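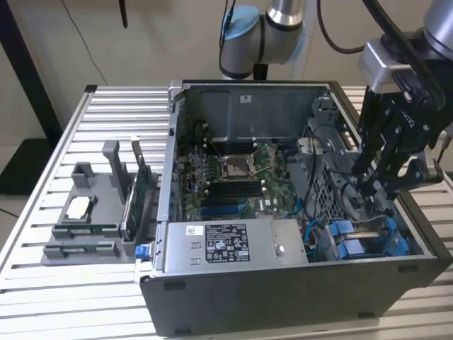 Satish Joseph wrote in to ask whether he could clean his old desktop without sending it to a shop. He can, and it takes one evening.

Home - Guides - Repair - Contact

Last updated: June

Cleaning dust out of a desktop PC

Shut the computer down, unplug it and hold the power button for 12 seconds. Lay the case on its side on a firm table and take off the side panel. Touch bare metal on the case before you reach inside.

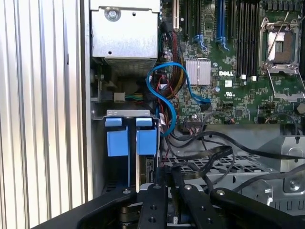
Work from the top down, using short bursts of canned air. Keep the can upright - tilted cans spit liquid. Hold fan blades still with a finger while you blow. Leave the power supply closed and clean it through the vents only.

1. Brush the front intake with a dry paintbrush.
2. Blow out the memory slots and the card slots.

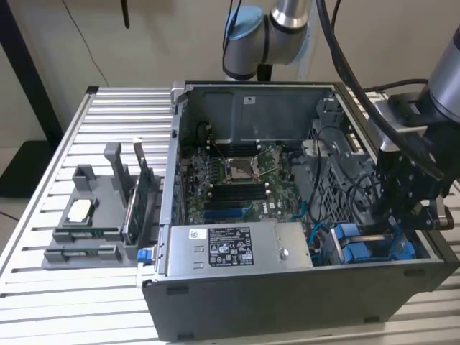 3. Check that every cable you moved is pushed back in.
4. Close the case, plug in and listen to the fans for a minute.

Repeat every 6 months, or sooner if you have pets.

Contact: Bernwood Guides | Back to top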